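Moving vegetables from basket to plate: are machines ready for the home kitchen?

Members' discussion, Household Automation board. Opened May 13, 2020. 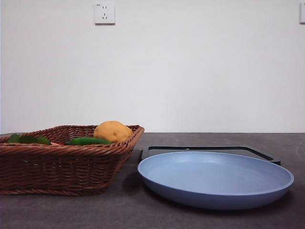

Replies

Kereteck_Desk
The task under discussion is limited to the basket and the blue plate. The potato and the cucumber are to be placed on the plate without disturbing the leaves. It is my position that present machines can undertake this work, provided that the layout is kept the same each time.

O. Politis
I must disagree. The potato stands well above the rim and presents little difficulty. The leaves are another matter, as only their tips can be reached from above. A household does not keep its layout the same for anyone's convenience.

garnska1385
Members may wish to consider the narrow gap between basket and plate. An arm that catches the woven rim will move both.

Kereteck_Desk
The basket could be fixed to the worktop.

O. Politis
In a workshop, certainly. I should not accept it in my own kitchen.

Karras12
At Kisico we ran a similar trial last July with 12 potatoes. Three were dropped. I would support use on the shop floor, under supervision, but would not yet recommend it for homes.

garnska1385
Were leaves included in that trial?

Karras12
They were not. They were sorted by hand.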